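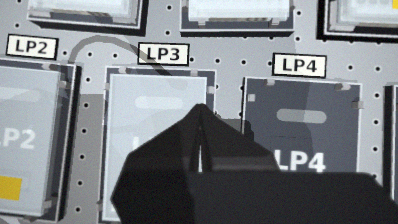
제목: Re: [Hilo 목록] Zeleke 통신사판 샀는데 업데이트가 안 와요

안녕하세요, 평소엔 눈팅만 하는 사람인데 이번 글은 도저히 그냥 못 지나가겠더라고요. 저도 똑같은 걸 겪었거든요! 글이 길어질 것 같으니 바쁘신 분은 업데이트 부분만 보셔도 됩니다.

저는 Jaltik에서 나온 Zeleke를 Gidico 매장에서 샀습니다. 자급제로 살까 통신사판으로 살까 일주일을 고민하다가, 매장에 그냥 구경이나 하러 들어갔다가 들고 나온 경우예요(다들 그러시죠?). 그게 여덟 달 전이고, 지금도 메인 폰으로 잘 쓰고 있습니다. 그러니까 아래 내용은 욕하려고 쓰는 게 아니고요, 기계 자체는 꽤 좋아합니다. 손에 쥐었을 때 모서리가 안 배기고 화면도 야외에서 잘 보이고, 무엇보다 음량 버튼이 왼쪽에 있어서 왼손잡이인 저한테는 딱이에요.

업데이트가 안 오는 문제

물어보신 내용부터요. 자급제 Zeleke에는 봄 업데이트가 진작 올라왔는데 통신사판은 설정에 들어가서 아무리 눌러도 최신 버전이라고만 나온다고 하셨죠. 제 것도 그랬습니다. 저는 이게 와이파이 문제인 줄 알고 공유기까지 껐다 켰는데 전혀 상관없는 일이었어요.

고객센터에 전화해서 들은 얘기로는, 통신사판은 Jaltik이 파일을 넘기면 Gidico가 자기네 앱이랑 통화 설정을 얹어서 다시 검수를 한답니다. 그래서 늦는 거래요. 언제 끝나느냐고 물었더니 날짜는 안내할 수 없다고만 하고요. 상담하시는 분도 답답하셨을 테니 저도 더는 안 캐물었습니다. 결국 제 폰에는 자급제보다 30일 늦게 들어왔어요. 달력에 표시해 뒀던 거라 이건 확실합니다. (네, 저 그런 사람이에요.)

혹시 모르니까 확인하실 것 두 가지만 적을게요. 설정 맨 아래 휴대전화 정보에서 빌드 번호 끝에 통신사 코드가 붙어 있으면 통신사판이 맞습니다. 그리고 자동 다운로드가 꺼져 있으면 알림도 안 뜨더라고요. 저는 데이터 아끼겠다고 그걸 꺼 놓고는 왜 알림이 안 오냐고 투덜거리고 있었습니다. 켜 놓고 자고 일어났더니 떡하니 와 있었어요.

자급제용 파일을 받아서 PC로 밀어 넣는 방법도 돌아다니는데 저는 안 해 봤습니다. 게시판을 보면 잘됐다는 분도 있고, 그 뒤로 영상통화 버튼이 사라졌다는 분도 있어서 무서워서 못 하겠어요. 은행 앱 쓰시는 분은 더더욱 조심하시고요. 해 보신 분 계시면 이 목록에 좀 써 주세요, 저 정말 궁금합니다.

깔려 있는 앱들

Gidico 앱이 잔뜩 깔려 있다는 얘기도 하셨는데, 이건 생각보다 쉽게 정리됩니다. 아이콘을 길게 눌러서 삭제가 나오는 건 그냥 지우시면 되고, 안 나오는 건 사용 안 함으로 돌리세요. 멤버십 앱은 남겨 두시는 게 좋아요. 저는 신나서 그것까지 지웠다가 영화 할인 받으려고 극장 앞에 서서 다시 받았거든요. 극장 와이파이가 어찌나 느리던지 예고편이 다 지나갔습니다.

첫 화면 왼쪽으로 밀면 나오는 뉴스 화면도 끌 수 있습니다. 바탕화면 빈 곳을 길게 누르고 홈 설정으로 들어가시면 돼요. 메뉴 이름이 업데이트 뒤에 조금 바뀌어서 예전 글을 보고 따라 하면 헤매게 되는데, 위치는 거의 그대로예요. 시작할 때 나오는 통신사 로고는 못 없앱니다. 소리는 매너 모드로 해 두고 껐다 켜면 안 나고요.

요금 얘기도 잠깐

이건 안 물어보셨지만 저처럼 당하지 마시라고 씁니다. 매장에서 개통할 때 부가서비스를 하나 같이 들어 주던데, 첫 달은 무료라고 해서 네네 하고 넘어갔어요. 다음 달 고지서에 2,071원이 더 붙어 있더라고요. 금액이 참 애매하죠. 큰돈이면 바로 봤을 텐데 이 정도면 그냥 통화를 좀 더 썼나 싶잖아요? 저는 카드 명세서 정리하다가 발견했습니다.

해지는 Gidico 앱에서 나의 서비스, 부가서비스, 이용 중 순서로 들어가면 됩니다. 전화로도 되는데 점심시간은 피하세요. 저는 대기음을 다 외웠습니다. 그리고 해지한 달은 날짜 계산을 해서 나오니까 다음 고지서에도 조금 붙어 있을 거예요. 그건 잘못 나온 게 아니니 놀라지 마시고요.

배터리

업데이트하고 나서 배터리가 빨리 닳는다는 글이 요즘 많던데 제 것도 처음 며칠은 그랬어요. 출근해서 음악 듣고 메신저 좀 하고 퇴근길에 보면 19퍼센트가 남아 있어서 깜짝 놀랐습니다. 전에는 같은 시간에 절반은 남아 있었거든요. 공장 초기화까지 할까 하다가 귀찮아서 그냥 뒀더니 다음 주쯤부터 원래대로 돌아왔습니다. 사진 정리니 앱 최적화니 뒤에서 뭘 한참 하는 모양이에요. 그러니 업데이트를 받으시면 며칠은 참아 보시고, 그래도 이상하면 그때 센터에 가세요.

충전기는 상자에 든 걸 쓰시는 게 제일 낫습니다. 집에 굴러다니던 옛날 충전기를 꽂았더니 밤새 꽂아 놔도 다 안 차 있을 때가 있었어요. 케이블만 바꿔도 많이 나아지긴 합니다.

그래서 통신사판을 사도 되느냐

여기서부터는 순전히 제 생각입니다. 업데이트를 제때 받는 게 중요하신 분이라면 자급제로 가세요. 저처럼 약정 할인이랑 멤버십을 알뜰하게 쓰실 분이면 통신사판도 나쁘지 않아요. 다만 매장에서 주는 서류는 꼭 끝까지 읽으시고, 색상은 실물을 보고 고르세요. 저는 홈페이지에서 회색으로 본 걸 골랐는데 받아 보니 푸른빛이 꽤 돌더라고요. 지금은 정들어서 괜찮습니다.

유심은 기존에 쓰시던 걸 그대로 꽂아도 되는 경우가 많은데, 오래된 유심이면 매장에서 바꾸라고 할 수도 있어요. 제 것은 잘 됐고 저희 어머니 것은 안 됐습니다. 기준은 저도 모르겠어요.

아, 그리고 데이터 옮기실 때 메신저 대화는 따로 백업하셔야 합니다! 폰 바꿀 때마다 까먹고 폰 바꿀 때마다 후회하는 게 이거예요. 사진이랑 연락처는 옮기기 앱이 알아서 해 주는데 메신저는 메신저 안에서 따로 해야 하더라고요. 통화 녹음도 폴더가 달라서 빠질 수 있으니 중요한 게 있으면 PC에 한 번 복사해 두세요.

혹시 업데이트를 받으셨으면 받으셨다고 한 줄만 남겨 주세요. 이 목록에 통신사판 쓰시는 분이 은근히 계신 것 같은데 언제 풀렸는지 서로 알려 주면 좋잖아요. 원래 쓰신 글은 밑에 붙여 둡니다.

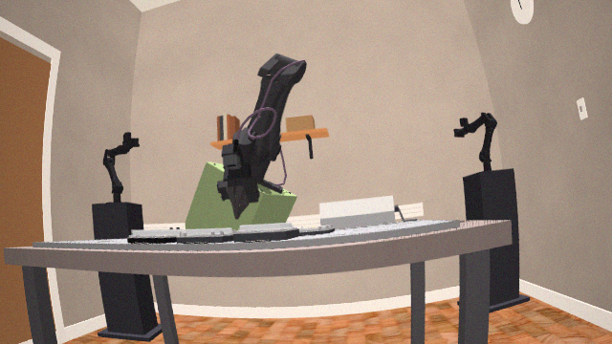 목요일 밤에 올리신 글:

> 안녕하세요, 가입하고 처음 글 씁니다. 얼마 전에 Gidico 매장에서
> Zeleke를 샀는데요, 자급제 쓰는 동생 폰에는 새 업데이트가 왔는데
> 제 폰은 계속 최신 버전이라고만 나옵니다. 같은 기종인데 왜 이런
> 걸까요? 껐다 켜 보기도 하고 와이파이도 바꿔 봤는데 그대로예요.
>
> 그리고 처음 켰을 때부터 통신사 앱이 너무 많아서 첫 화면이
> 정신없습니다. 이거 지워도 통화나 문자에는 문제없나요? 뭘
> 잘못 건드릴까 봐 아직 하나도 못 지우고 있어요.
>
> 동생은 그러게 왜 통신사판을 샀느냐고 자꾸 놀리는데, 아직
> 교환이 되는 기간이라 지금이라도 자급제로 바꾸는 게 나은지
> 고민입니다. 폰 자체는 마음에 들어요. 카메라도 전에 쓰던 것보다
> 훨씬 좋고요. 통신사판 쓰시는 분들은 업데이트를 얼마나
> 기다리셨는지도 궁금합니다.
>
> 읽어 주셔서 감사합니다. 답 주시면 천천히 읽어 보겠습니다.

참, 교환 얘기를 빼먹었네요. 매장마다 개봉한 제품을 받아 주는지가 다르니까 가시기 전에 전화부터 해 보세요. 저희 동네 매장은 상자랑 안에 든 종이까지 다 챙겨 오라고 했습니다.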